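Support > Teaching by hand > Tickets > Left arm lags behind the leader when sorting instruments

Search tickets Search Clear

Left arm lags behind the leader when sorting instruments
Status: open, then solved (see last entry)
Opened Jul 2, 2020

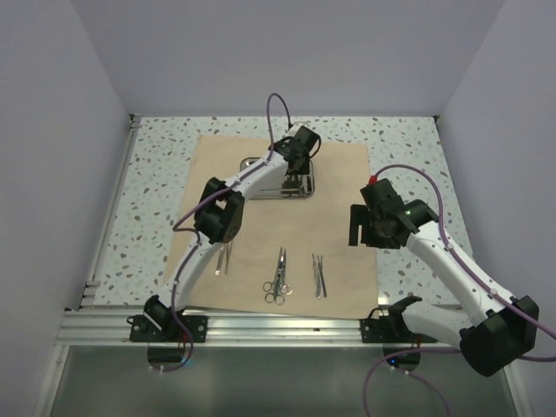

Hello all, and thank you in advance for reading what I fear is going to be a long one. We're a small bench at Tidgate, and we are teaching our pair of arms to lay instruments out from a steel tray on to a sheet of brown paper. I drive both arms by remote control from a pair of leader handles, the software (Satora, the May release) records everything, and later on the arms have a go by themselves. It's lovely work when it's going well, and until this week it was going very well indeed!

The trouble is with the left arm. When I reach towards the back of the table, where the tray is, the gripper follows my hand nicely until it is just over the instruments, and then it falls behind. I move, it waits, and then it catches up all in one go. As you can imagine, a little hop like that is no good at all when you're trying to pinch something thin lying flat on a metal floor. I've knocked the tray out of place more times than I'd like to admit. The right arm, using the same settings, is as good as gold.

What I've tried so far:

- Restarted the lot, arms first and then the computer, and also the other way round.
- Swapped the leader handles over, left for right. The hop stayed with the left arm, so I think the handles are in the clear.
- Set the grip force down from 90 to 64, in case the gripper was straining against the tray. It did feel gentler (I've kept it there) but the lag was just the same.
- Checked the bolts on the mounting plate. All snug.
- Turned the smoothing off altogether. Horrible, everything shook, turned it back on.

I went back through our recordings as well. We have 496 of them for this task, and the early ones are perfectly smooth, so it has crept in somewhere along the way. I do wish I'd kept better notes on when we last changed anything, but there we are.

Reply from Grover support

Thank you for such a thorough write-up, it saves us a good deal of asking! Swapping the handles was exactly the right thing to do. As the trouble follows the arm and only turns up when it is stretched out, we'd look at the cable before the software. On the left arm it is clipped along the links and has a loop near the gripper. If a clip has crept along, the loop gets tight at full reach and the connection can drop for a moment, and what you feel in your hand is the arm missing a few messages and then hurrying to make them up.

Could you please do the following, in this order:

1. Park both arms and switch off the power.
2. Move the left arm slowly by hand out to the tray and back, and watch the loop the whole way.
3. Look in the log for the line "late messages" and tell us the count for each arm over one recording.

Please don't re-record anything just yet. There may be nothing wrong with most of what you have.

My answer, same day

Well, I have done as I was told, and I'm rather pleased with myself. With the power off I walked the arm out to the tray, and just before the far end the cable pulled up tight at the elbow. One of the clips had slid down the link, and all the slack had gone to the wrong side of it. I'd never have spotted it while driving, because my eyes are always on the tips of the gripper.

The log agreed with you too: 100 late messages on the left arm in a single recording, and none on the right.

I've slid the clip back, left a more generous loop, and put a pencil mark beside it so that I can tell if it wanders again. Then I powered up and did a good long run, forceps and scissors both, tray to paper and back. No hop! The count in the log was nought for both arms. I did go a bit quickly on the scissors and put them down crooked, but that was me and not the machine.

One more question before you close this. What should I do with the recordings that have the hop in them? Some are otherwise very tidy and it seems a shame to throw them out.

Reply from Grover support

Delighted to hear it! For the recordings, sort them by the late message count and set aside any where the count isn't nought during the reach to the tray. If you leave them in, the arm may well learn to pause and hop by itself, and you'll be hunting for a loose clip that isn't there. The parts after the reach can be kept if you trim them: use Recording > Trim and save under a new name.

We've passed the clip on to the people who look after the fitting guide. Marking this as solved, but do reopen it if the pencil mark and the clip part company.

We use cookies to keep you signed in and to remember your searches. Accept Settings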